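Kitchen table talk: Benedicta Nutsugah on apples, bowls and the fruit nobody eats

Interview by Ward Geerts

Half past four in February and it's already getting dark in Resatthorpe. Benedicta Nutsugah has the kettle on before I've got my coat off. She has run the fruit stall at the covered market for 11 years and also keeps a small shop two doors down from Jansen the baker, and she had promised me an hour. I got fifty minutes, as the phone went twice.

Apples, then. We start with storage, seeing as that's what readers write in about.

"People put them on the windowsill," she says. "Sun all morning, radiator underneath. Then they come and tell me my apples went soft." She isn't cross about it. More tired. "Cold and dark. Shed, cellar, bottom of the fridge if you've nothing else. Then you bring out what you want to eat."

So how many in the bowl? "One each and a spare. I used to fill it right up, my mother did, it looked generous. But the ones at the bottom get bruised and you don't see it till there's a smell."

I ask about the bowl itself. She has views. Wide and shallow, sloping sides, nothing with a sharp ridge at the bottom. Wire baskets she won't have in the house. "They leave a line on the skin. You pick up a nice pear and it's got stripes pressed in." Wood is fine if you wipe it. Glazed pottery is best, a quick rinse and done. Her own everyday bowls came from Imetti, a little pottery down the coast that has since shut, and she bought 8 of them on the last day it was open. There are still six. One went at a christening. The other she lent to her neighbour Henk Michiels and has stopped asking.

Colour? I thought this was a silly question but she took it seriously.

"Pale. Green, cream, a bit of blue. If you've got a dark apple you want a pale bowl, or it's just a lump in the corner. Customers pick up the red ones first, always have, but a really dark one they walk past. They think it's old." She started putting the dark ones out in light dishes on the stall and they went by lunch. "Same apple. Same price."

Does dark mean sweet? No, she says, quite firmly. Colour tells you about sun and about the variety and that's your lot. For ripeness she goes by weight in the hand and by smell at the stalk end. And she doesn't squeeze. "Please put that in. Don't squeeze. Your thumb is a bruise by teatime." It's in.

Shape matters less than shoppers think. The supermarkets have taught everybody to expect a ball, she says, and an apple with shoulders and bumps gets left. Milan Aerts, who grows for her on a few acres outside town, sends the lumpy ones in a separate crate. She sells them at the same price now. For years she knocked money off and she regrets that, it told people there was something wrong.

"Milan came in one morning and saw the sign, 'ugly apples, cheap'. He didn't say anything. Just stood there. I took it down."

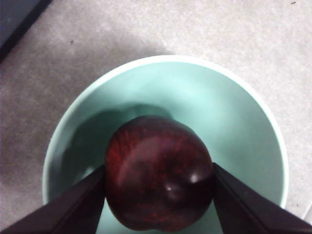
Dark red and a bit lumpy, in a pale green bowl.

The shine is another thing she gets asked. Is it wax? Sometimes, on shop fruit. But apples make their own as well and she shows me, rubbing one on her sleeve until it comes up. "That's all it is, half the time. A jumper." Wash them anyway, cold water, and dry them if they're going back in the bowl. Wet fruit sitting against fruit is how you get the brown spots.

And bananas? Not in with the apples. They bring each other on. If you've a hard pear you want for the weekend, though, put it in with an apple in a paper bag, two days, check it. She's done that since she was a girl. I tried it after the interview and forgot about the bag, so no results to report.

We get onto waste. Bart Van der Linden at the café buys whatever's left over on the stall, about to turn, and it goes into cakes. Last autumn he took 100 kilos in one go and she still doesn't know where he put it. At home she does the same on a small scale. Anything with a soft patch gets the patch cut out and goes in a pan with a splash of water, lid on, low heat. No sugar until you've tasted it. "You can always add. You cant take it out."

Peel on or off? On. It gives the sauce a bit of pink if they're red ones. Sieve it after if the grandchildren are coming.

She has tried the gadgets. A Kevodo peeler somebody gave her, with a handle you turn, has been in the drawer since Christmas before last. "It's fine. It's just more washing up." A small knife does her. Same knife for the stall and the kitchen, sharpened when she remembers.

Favourite apple, last question, I had to. She looks out at the yard for a bit. Doesn't want to name one, it'd upset the growers. Something sharp. Something that's been kept cold and then left out for an hour so you can taste it. Eaten standing up, usually, at the sink.

Then the phone again, somebody about a delivery of pears, and she is waving at me to take a couple from the crate by the door on my way out. I took 2. Ate the first one on teh bus.

Benedicta's stall is in the covered market, far end, next to the flowers. Mornings only until the clocks change. Bring a bag.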